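I have wanted to see the Drimlow workshop since last fall, when Hawi Degefa came back from her first trip there and talked about it through an entire lunch. So when they put up a sign-up page for an open day in March, I filled it in before I had finished my coffee. I got a place in the morning group, drove out far too early, and sat in the parking lot reading old forum threads about grippers until the door opened.
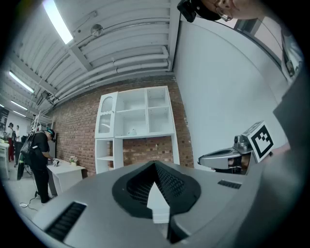
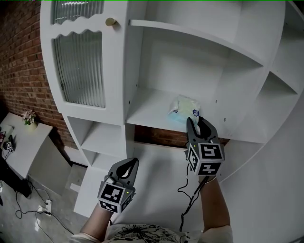

Drimlow makes training material for home robots. They record people doing everyday jobs with hand-held grippers, and the recordings go to groups who teach robot arms to do the same jobs. I knew that much from Hawi. What I hadn't understood is how physical it all is! I pictured a lot of desks and a lot of screens. Most of what I saw was people reaching, bending, turning their wrists over and putting things back on shelves.

Our guide was Tumelo Pillay, who has a very calm way of talking and let us interrupt him constantly. He started with tidying, which he called the bread and butter of the place. You take a small thing off a shelf, you put it somewhere else, you bring it back, and you do it again with a slightly different approach. From the left, from above, a little too fast, a little too slow. One task gets recorded again and again before they move on, and the set they were working toward that week was supposed to reach 1000 takes. Somebody in our group groaned out loud at that. Tumelo said the takes go by faster than you'd think, and that the hard part is keeping yourself from getting too good at it, because then every take looks the same and the robot learns one single way of doing things.

I loved that. I've spent years trying to get my own little arm at home (a Plerko kit, second hand, one sticky joint) to repeat a movement exactly, and these people are working hard at variety.

Soft packaging came up a lot. A box is easy, Tumelo said, and a mug is mostly easy. Something in thin plastic changes shape as soon as you pinch it, so the place where you meant to grab it has moved. He talked about this for a good ten minutes and I could have listened for an hour. The black and white patterned markers got plenty of questions too. They give the software something clean to look for, so it can work out where a gripper is and which way it's tilted. Danang Tjoa, who handles the software side, showed us a replay on his laptop afterward: two little outlines of grippers floating around with no people attached. It was a bit spooky and I asked to see it three times.

Then we got to try! There were nine of us in the group, and everyone had a turn with a practice pair. I will admit I expected to be good. I am the person in my family who gets handed the tweezers. But a gripper puts your fingertips several inches farther out than your brain believes they are, and my first go at picking up a sponge ended with me nudging it gently off the table and onto my own shoe. The second go was fine. By the fourth or fifth I had stopped thinking about my hands and was thinking about the sponge, and Tumelo said that's the point where they usually start keeping the recordings.

Two hands are a different story. I kept wanting to use the left one as a kind of paperweight. Gadisa Tefera, who has been recording there for 14 months, told me to pretend I was carrying a tray between turns, so both arms stay up and ready. That helped a lot, although my shoulders had opinions about it the next morning.

I asked Danang whether any of this works on cheap arms or only on the expensive ones. He said they test on a Ceveo arm, and that he has friends who have tried smaller sets on hobby hardware with mixed results. The smallest one he mentioned had 1591 clips in it, which sounds like a lot until you remember what a toddler goes through to learn to hold a spoon. I wrote the number on my hand because I had left my notebook in the car.

They're planning another open day, date not settled yet. If you go, wear a shirt you can lift your arms in, and ask to see the replay. I'm going to take the Plerko apart this weekend and finally deal with that joint.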